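Questions we get about our maple boards

Thank you for stopping by! I'm Tyra Fagerlund, and I look after the board side of things here at Myklebust. The same handful of questions lands in my inbox most weeks, so I've gathered them up with the answers I usually send back. If yours isn't on the list, do write - I enjoy the mail.

Are your boards cut from one piece of wood?

No, they are glued up from separate planks. A single wide piece of maple likes to cup as the seasons change, and joined planks behave a good deal better over the years. You'll find long seams running across the face, and most people stop noticing them once the board has been in the house for a while (I do hear from the occasional customer who runs a thumb along them every morning, and I understand completely).

Why is the color uneven?

Maple goes from pale beige to a honey tone, sometimes within the same plank, and some pieces have faint wavy figure lines as well. We don't stain anything to even it out. If you'd like a paler or a warmer board, put a note on your order and we'll look through the shelf for you.
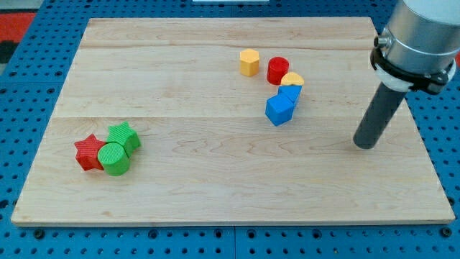

Can children use one as a play surface?

Oh, please do! Plenty of families keep one just for building blocks, with the Jokoler set being the favorite in my own house. Small wooden pieces stand nicely on a flat board, and when supper is ready you can slide the whole town out of the way. I'd keep the play board separate from the one you slice onions on.

How do I clean and oil it?

Wipe it with a damp cloth and a drop of dish soap, then dry it right away and stand it on edge so that air reaches both faces. No dishwasher, and no soaking in the sink. For oil we use Cutton, rubbed in along the grain and left for 60 minutes before you wipe off the extra. A new board likes 2 coats, and after that every 6 weeks or so is plenty.

What if a seam opens up?

Send me a picture and stop oiling it in the meantime. We re-glue our own boards free of charge, and you only pay the postage to us, which is 13 dollars for the large size.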